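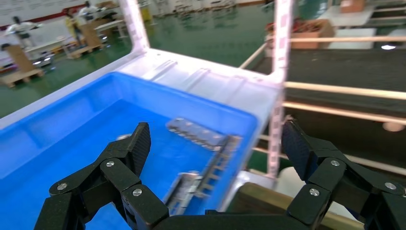 Metal parts in a blue bin.

Henia: what people call small metal bits

README

Hello! Henia is a word list I've been putting together since my uncle asked me for "a dooberry" and got cross when I handed him a washer. It has 575 entries, all of them everyday names for nuts, bolts, brackets, clips and so on, sent in by friends, neighbours and a lot of very patient people at the Melitden repair café.

Files
words.csv is the main list (word, meaning, place heard, who sent it)
odd.csv is for the ones I couldn't settle, mostly arguments over "grommet"

Spelling is left as people wrote it, so you'll find the same word spelt two ways, and that's fine by me. Empty place column means they couldn't remember. Rude ones are marked with an r, please don't write in about them.

Xinyi Tang fixed my commas (all of them!) and Dzintra Jõgi added the Estonian words in August. Version 5 drops the duplicates from version 2.

Use it for whatever you like, just say where you got it. New words are very welcome, the stranger the better.

9 comments
2 shares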